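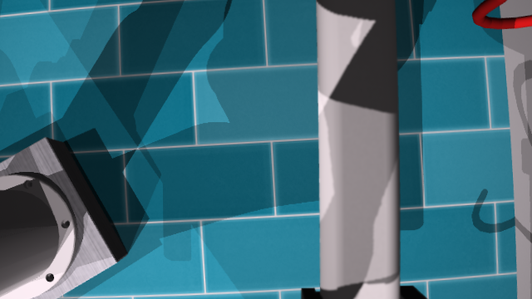 Marcelino Batista thinks the whole thing is a waste of an evening. If a robot has never bumped into a real table, he told me before I had sat down, then the students haven't built a robot, they've played a game with one. He has put two children through the club at Rillirholm and he pays the subs, so he has earned his grumble.

I went along half agreeing with him. The Rillirholm robotics club used to be known for broken gearboxes and a smell of hot glue. Since October most of its work has been done in simulation. The walls are tiled, the shadows fall where shadows should, the metal looks like metal, and all of it lives on a computer. Teams of three share a screen, take turns at the keyboard and argue.

The argument I sat in on was about shadows. One team had trained its program under flat, even light and it had done nicely. Then somebody moved the lamp in the settings and the program lost its way completely. "It's the same room," said one girl, very cross. It was, and I thought that was the best lesson of the night, though it also rather proved Batista's point. Real rooms do this to you for nothing.

Vilja Hakala runs the sessions and doesn't pretend otherwise. Her case is mostly about money and queues. The club owns 2 working arms, and with a full room a student might get ten minutes on one of them. On the computers everyone gets the whole evening. A mistake costs a restart instead of a motor, and she says the shy ones try more when they can't break anything.

Fair enough. But I asked how many of the programs had been moved across to the real arms, and the answer was six, of which she would call two a success. The others reached for things slightly to one side of where they were, or pressed too hard. She said this without embarrassment. I would like to have seen it in the club's leaflet, which talks instead about "industry-ready skills".

The test comes at the Clivedier, the student contest held in Zelville, where simulation now counts for a good share of the marks. Teams can reach the final round without touching a screwdriver. Batista calls this daft. Hakala calls it a start, and wants the last round run on real machines with the blinds up and the sun coming in.

I'm with her on the blinds. Until then, I'd ask any club selling this sort of course how much time its members spend at the bench, and I'd want the answer in hours.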